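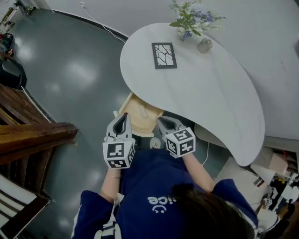

Good Habits for Handheld Gripper Work Around Furniture
By Aurelio Herrero
Updated 7 February 2021

When I first wrote up these notes for the Prirnex crew at Futcombe, they ran to one page and mostly said "be careful." They've grown a bit! If you are about to record your first drawer task, get yourself a coffee and read them all the way through before you pick up the tools.

Before you start

Walk the whole area once with your hands free. Look for cords on the floor, chairs standing too close, and anything you could bump with an elbow while your eyes are on the drawer. Move what needs moving, then write down where the furniture stands, so the next person can set it up the same way.

Check both marker cubes. Every printed face should be clean and flat, and the cube should not wiggle when you nudge it with a thumb. If it does, stop and tighten the mount. Our house rule (we borrowed it from the folks at Montes, who learned it the hard way) is that a session with a shaky cube gets thrown out, all of it.

Then look over the finger pads. Dust gets into the texture, and a dusty pad slides off a small handle in a way that will drive you up the wall. A dry, lint-free cloth is plenty. 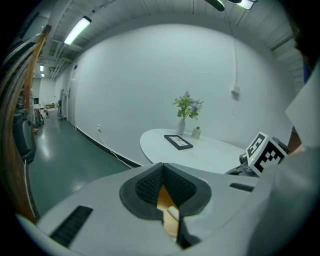

Photo: Aurelio Herrero

Opening the drawer

1. Stand so that you can reach the handle without twisting. If you have to lean, lean from the hips and keep your feet where they are.

2. Bring one gripper to the handle and keep the other one well back from the tabletop. A vase or a picture lying on the table is part of the setup, and we want it in the same spot at the end of the take.

3. Close the fingers gently, wait a moment, and pull straight toward you. Two seconds is a nice pace for a short drawer. I know it feels slow.

4. Stop before the drawer reaches its end. Please don't yank it, even when it sticks. Let go, note the sticking on the sheet, and call the take.

5. Keep the cubes from crossing in front of each other as you let go. This is the mistake I see most, and I still make it myself when I'm tired.

Breaks and limits

We cap a sitting at 16 takes, followed by a break of at least 7 minutes. Nobody at Rutholm wanted the cap when we brought it in last September, and now they're the ones who remind me about it. A full set is 200 takes, shared among however many people are on the roster, so there is no prize for rushing.

Labeling

Name each take as soon as you finish it, while you still remember what went wrong. "Slipped once, regripped" is a perfectly good note. Keep the slips in the set unless the equipment was at fault, and leave the deleting to whoever is reviewing.

If your site has its own safety rules, those come first, and these notes fit in around them. Send corrections to me and I'll work them into the next update.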